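Where Do the Bubbles in Soda Come From?
By Octavio Palomino

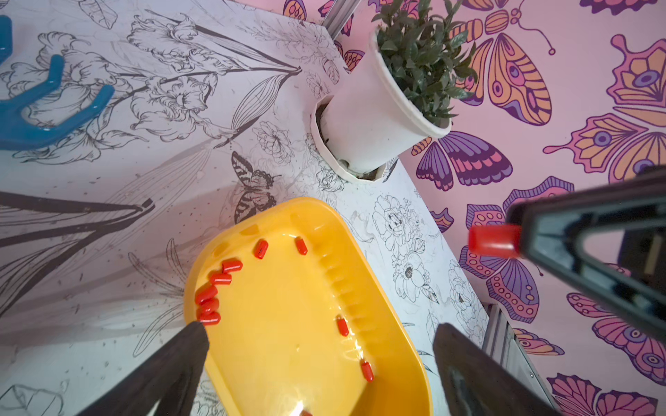

When you open a bottle of lemon soda on a hot day, you hear a sound like a small snake: psssst. Then the bubbles come. One moment before, the drink was quiet and clear, and you could not see any bubbles at all. So where were they hiding?

A gas you cannot see

The bubbles in soda are made of a gas. Its name is carbon dioxide. You have some of it in your mouth right now, because we make it inside our bodies and breathe it out all day long. Plants take it in from the air and use it to grow.

Carbon dioxide can dissolve in water. You know this word maybe from sugar. When you stir sugar into tea, it disappears from your eyes, but the tea is sweet, so the sugar must still be there. A gas can do the same thing. It spreads out in the water in pieces so small that even a strong magnifying glass will not show them to you.

How the gas goes in

Gas does not like very much to stay in water. In a drink factory, a machine must push it in. This pushing is called pressure. In my town, Bandovitz, there is a small soda factory with the name Silter, and last August they let me look. First they make the water very cold. Then it goes into a big steel tank together with the gas, and the gas is pressed hard into the water. After this they add the syrup, fill the bottles and close them quickly. The line at Silter fills 60 bottles in one minute. I tried to follow one bottle with my eyes and I lost it immediately.

While the cap is closed, the gas has no way out. Some of it waits in the small space on top of the drink and presses down, and this keeps the rest of it dissolved. Try to squeeze a closed plastic bottle of soda. It is hard, almost like a stone. Now open it, let it hiss, close it and squeeze again. It is softer.

Why the bubbles start

When you turn the cap, the gas from the top escapes. That is the psssst. Now the pressure is lower, and the gas in the drink can come out too. It makes bubbles, and bubbles are lighter than the drink, so they go up.

Look at a glass of soda from the side. Often you will see a thin line of bubbles which always begins at the same point. At this point there is a little scratch in the glass, or a bit of dust, with a tiny pocket of air in it. It is much easier for a bubble to start there than in the middle of the drink.

Try it with raisins

You need a tall clear glass, fresh soda water and 3 raisins.

Fill the glass almost to the top. Drop the raisins in and wait a little. A raisin is full of wrinkles, and the bubbles like to grow on wrinkles. When enough bubbles hold on to it, the raisin goes up. On the surface the bubbles break, and down it goes again. Mine were dancing for 20 minutes – then the soda was too flat and they stayed on the bottom.

Warm soda and cold soda

Cold water can keep more gas than warm water. For this reason a warm soda foams so wildly when you open it, and a cold one is more polite. It also becomes flat more slowly if you put it back in the refrigerator with the cap closed well.

Shaking is another thing. When you shake a bottle, you mix many tiny bubbles of gas into the drink. If you open it at once, they all grow at the same time and push the soda out in front of them, usually on your shirt. Let the bottle stand for a while, and open the cap slowly, a little bit and then a little bit more.

Why does it tickle?

A part of the carbon dioxide changes in water into a weak acid, called carbonic acid. Your tongue feels it as a small sting. The breaking bubbles throw very fine drops into the air too, and if your nose is close to the glass – you will feel them there.

Words to remember

Dissolve: to mix into a liquid so well that you cannot see it anymore.
Pressure: how hard something pushes on a surface.
Flat: a soda is flat when most of its gas is gone.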